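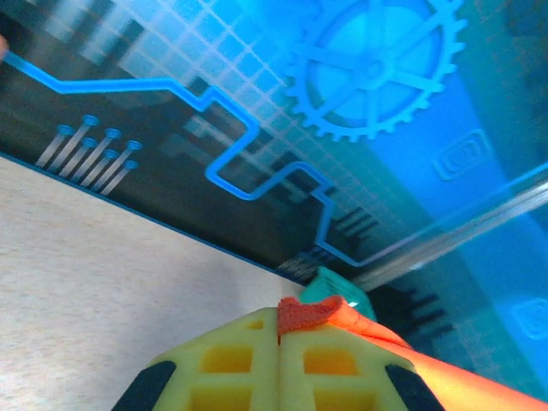

Wrist view, orange cloth in the fingers, blue mat behind.

April, bench at the Fullholm end, after tea

Cloth task again, by remote control this time. I had rather got used to pushing the arm along by hand and I do miss it, if I'm truthful, because you can feel the weight of the thing and know when you're about to shove it into the table. With the handset you have only your eyes, and I spent most of the first hour going far too slowly and then overshooting (sorry to whoever has to trim run 2635, there is a very long pause in it while I found my glasses).

Best pinch of the session is the one at the top of the page. The yellow lattice fingers are closed right up along the middle and the folded bit of cloth stands up nicely between the tips, with the rest hanging away to the right. I'd like everybody's demonstrations to start from a grip like that, please! If you take it by a single thin layer, let go and have another try.

The Suvine handset has a dead patch in the trigger just before it closes. Squeeze past it in one go and you'll be fine. I've asked Sönmez for a new spring.

Kept 4 demonstrations, binned 3. All the binned ones were mine and all for the same silly thing, turning the wrist before lifting. Last good one is saved as 3598 in the Trida folder.

Still undecided about the mat. I'm fond of it, gear and circuit lines and all, but it is terribly busy under the camera and I'd like to do a set on the bare speckled table to compare. Will bring the plain cloths down tomorrow and start there.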